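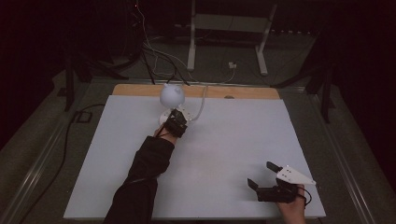
Hand grippers, lamps and a very good month on the bench

2019-03-22

By Beverley Kershaw

If you've walked past the back room at Nevwood lately and wondered why the lights are low and people are wearing black sleeves, come in and have a look! It's the teaching bench for the Villanueva line, and I think it's the most interesting thing we've done here in years.

For anyone who missed the August meeting, the short version goes like this. When the new packing line opens, two robot arms from Hundico will do the first handling of the small corded goods: picking them up, turning them, setting them down with the cord out of the way. Corded things are awful for robots. A box is a box wherever you put it, but a cord goes where it likes, and a machine that has only ever met boxes will happily drag a lamp across the table by its own lead.

So we show the arms how it's done. One of us straps on a pair of hand grippers, stands at the white board and does the job the way we'd do it on the floor, except with two jaws on each side in place of fingers. The grippers record the movement, the recordings go to Hundico, and the arms learn from them. No one types a line of code. Every one of those movements comes from somebody who has packed for a living, and I love that.

It's harder than it looks. My first go was a shambles — I couldn't judge how wide the jaws were open and I kept coming in too high. Zhiqiang Su, who moved over from returns to run the bench, told me to stop looking at my hands and look at the base of whatever I was reaching for. He was right. By the end of the second session I'd stopped thinking about my fingers at all, and my shoulders had come down from around my ears.

The other habit to learn is starting clean. Jaws open, both hands back near your edge of the board, the piece well away from you, and a breath before you move. Zhiqiang is strict on this one and will send you back if you drift in early.
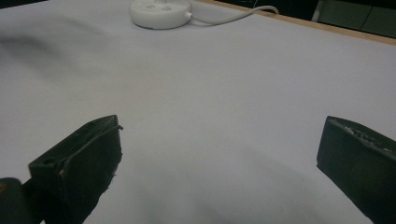
Once you've got that pause into your body the rest follows more easily, and the recordings are much tidier for it. We had to throw out a fair few of the early ones. At last count we'd kept 2103, which Hundico tells us is plenty to begin training with, and they'd still like more from people with different ways of working. Left-handers especially, please!

Now, what changes for us. I know this is the part most of you will read first, and fair enough.

The repetitive lifting at the start of the line goes to the arms. Anyone who has done a full shift there knows what it does to your wrists, and I won't miss it. The four people now on first handling move to checking and finishing, at the same pay grade, and they've been to see the new layout and asked for changes to it (the bench height was wrong, and it's being fixed). Bench work is a new job as well, paid at the trainer rate, and it's shared out by roster so that it doesn't become one person's private kingdom. Sessions are capped at 70 minutes, then you're off the grippers for the rest of the shift. We asked for that cap ourselves after the first week, when a couple of us came out with sore forearms, and it went through with no argument.

There are things still to settle. We don't know yet how often the arms will need a person to step in, and the jam procedure is only a draft. I'd also like the scheduling to stop living on a sheet of paper taped to the door. Naltov has offered to put the roster into the program we already use for leave, and I've said yes please.

If you'd like a turn, put your name down with Zhiqiang or with me. You don't need any background in machines. Wear something with a snug sleeve so the cable can run back along your arm without catching, and leave your watch and bracelets in your locker. A first session is mostly practice and a lot of laughing, and none of it gets sent anywhere until you say you're happy with it.

The next intake list closes when it's full, and it was filling quickly when I checked this morning.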